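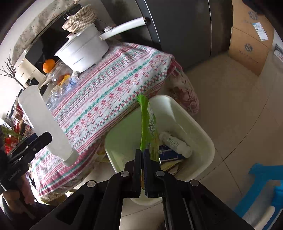
What does Prundevby do?

We make a desktop program called Standow that lets you lay out and print small publications (newsletters, programs, zines, menus, club handbooks, that sort of thing) without needing a design degree or a monthly subscription.

That's the short version. The longer one goes like this.

I'm Védís Kirkegaard, and I started Prundevby with Knut Ostermann after the two of us had spent far too many years working in the same print shop. I was on the front counter and Knut ran prepress in the back, so I took in the files and he fixed them. And oh, the files! Flyers built in spreadsheet programs. A wedding booklet made of 200 separate pictures, one per paragraph, because that was the only way the bride's uncle could get the text to stay put. People would apologize as they handed over the thumb drive, and I always felt bad about it, as they'd clearly put their evenings into these things and the software had fought them the whole way.

Knut had been writing little scripts to repair the usual problems: missing bleed, pages in the wrong order, fonts that weren't embedded, photos the size of a postage stamp blown up to fill a cover. One September he glued a bunch of those scripts together, put a plain window on top, and showed it to me during a slow afternoon. It could take a stack of pages and fold them into a booklet that came out right on the first try. It was ugly as anything and I loved it. I used it for the shop's own price list that same week.

That was the first Standow. It could do 11 page sizes and exactly one kind of staple binding, and if you hit undo twice it closed itself.

It's a lot nicer now, mostly thanks to the people who joined us. Nithin Shenoy rewrote the text engine, so hyphenation works the way you'd hope and long footnotes no longer wander off to the next chapter. Shamim Zaidi draws the whole interface and designs the templates, and she's the reason the toolbar fits on a small laptop. Ilir Krasniqi answers the support mail and writes the manual. If you've ever written in with a question about crop marks, you've met Ilir. (He likes crop marks. Ask him anything.)

We still share an office, one long room over a bike store, with a laser printer that jams when it rains and a paper cutter that Knut won't let anyone else sharpen. Every release gets printed before it goes out. We make a real booklet with it, fold it, staple it and pass it around the table with pens. I've caught more bugs that way than by staring at a screen, including a lovely one where page numbers came out fine everywhere except on the back cover.

So who uses it? Choirs, mostly, which surprised me at first. Also historical societies, a couple of small poetry presses, plenty of schoolteachers, and a model railroad club that puts out a quarterly far better looking than some magazines I've paid for. The biggest single job we know of was a cookbook with a run of 3,000 copies, put together by two sisters at their dining table. They sent us one and it lives on the shelf by the coffee maker with butter on it.

A few things folks ask before they buy:

Standow is a one-time purchase. You get the version you paid for plus every update until the next big number, and your copy keeps working after that. It runs on Windows and Mac. Nithin has a Linux build on his own machine and keeps saying it's close, so I've quit promising dates.

It opens without an internet connection, and your documents are saved on your own computer. You can export a print-ready PDF for any shop you like, or send pages straight to the printer on your desk.

There are 100 templates in the box. You can change every bit of them, or ignore them and start from a blank page, the way Knut does, every single time.

For a while we also sold an add-on called Govodetti, for making wall calendars. We've folded it into the main program now, so if you bought it back then, your old calendar files open in Standow just fine. Same goes for the Karppinen label sheets. Look under File, then Import.

We're five people and we'd like to stay small enough that I can still read the mail. If you've made something with Standow, send us a copy! We'll trade you for a set of our paper samples, and Shamim will probably want to know which typeface you picked for the headings.

The support address is at the foot of the page, and Ilir is usually at his desk by nine in the morning.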